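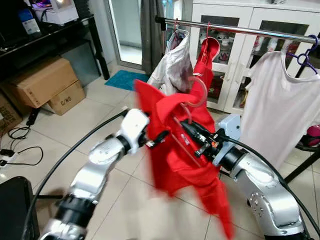

Pekby families wait on word of 136 missing after ferry camp shelling

February 28, 2018

I got off the phone with Halyna Semeniuk a little before midnight, and I'm still going over my notes, so bear with me if this jumps around a bit. She runs the intake desk at the Sandoval shelter, on the east side of Pekby, and she'd been on her feet since before dawn (she told me she ate half a sandwich at some point, she wasn't sure when).

What we know so far is this. Shells landed on the old ferry camp on the river side of town early in the morning, while most people there were asleep. The camp had 1041 people registered on its last list. By nightfall 615 of them had been signed in at Sandoval, and others had made it to relatives or to the two schools up the hill. That still leaves 136 names with no check mark next to them, and those are the ones Halyna's crew is calling, one after another, whenever the phone lines hold up.

She was careful to tell me that missing doesn't mean dead. Plenty of folks ran without their phones, and a few families walked north along the tracks and may not have reached anyplace with a signal. I hope she's right! The clinic has confirmed nine deaths and wouldn't give me ages or names until relatives have been told.

Both sides blame each other, as they have all winter. The army says the fire came from the Flerilley ridge, which rebel units have held for months. A rebel spokesman sent me a voice message saying his people had pulled off the ridge the night before. I can't confirm either version, and neither could Leandro Paredes, a ceasefire monitor I've been pestering since I first came out here. His team asked to go up and look at the craters and was turned back at the second checkpoint. They'll ask again in the morning.

I did get as far as the bridge myself. Trucks were backed up past the gas station, mattresses roped on top, kids asleep against the windows. One driver, Tin-yau Tai, had made four trips by the time I talked to him and was heading back for a fifth. He wanted to know if I had any diesel (I didn't, sorry, Tin-yau).

The shelter says it needs blankets, baby formula and insulin, in that order. A convoy with 100 tents is parked at Firent waiting on a road permit, and Consuelo Vallejo, who is riding with it, texted me that they've been promised the paperwork twice already. The drivers are sleeping in their cabs.

Talks were supposed to pick up again in March. The government side says it still plans to show up, and the rebels say they're thinking it over. I'll be back at Sandoval first thing, and I'll add to this once Halyna has a new list.

Maya Mahasneh helped with translation.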